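Pamstead Shared Workshop: two-armed tidying robot, January report
To: Silvia Bednárik, Nistden small grants
From: Hiếu Chu

Silvia, you asked for something shorter than last time. The last one was 14 pages, and I accept that four of them were about cables.

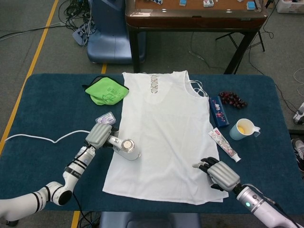 Both arms are now up and both hands close when told to. They also close on a few occasions when not told to, and I have put that under "open problems" below.

Work done
The left hand can get its fingers around a bottle lying on its side, even with cloth under it. The right arm has its new wrist section. We ran 165 grasp attempts this month on ordinary household stuff: bottles, tubes, cups, a drawstring bag, clothing. Hard things go fairly well. Clothing goes the way it goes for most people who fold at midnight.

Money
Spent to date: 2610 dollars. The largest line is the pair of hands. The Desjardins motor drivers came in under the estimate, and the savings went straight into replacing the one I wired backward. Receipts are in the shared folder, including the one for grapes, which I am told counts as test material.

Open problems
1. Thin straps. The software (still named Comix, still my fault) sees them as part of the table, or as cable.
2. The right hand stops short of the hem on a flat garment and waits there. I suspect the height calibration.
3. Unprompted closing, left hand only. Twice in a long evening. The stop button works and lives within reach.

Next
Recalibrate the right arm, then try one fold, sleeve or no sleeve. I had promised a full laundry pile by the end of the grant. I would like to revise that to 16 items, none of them fitted sheets.

If you want to visit, come after 6 p.m., when the table saw next door is off and we can hear you knock.

Hiếu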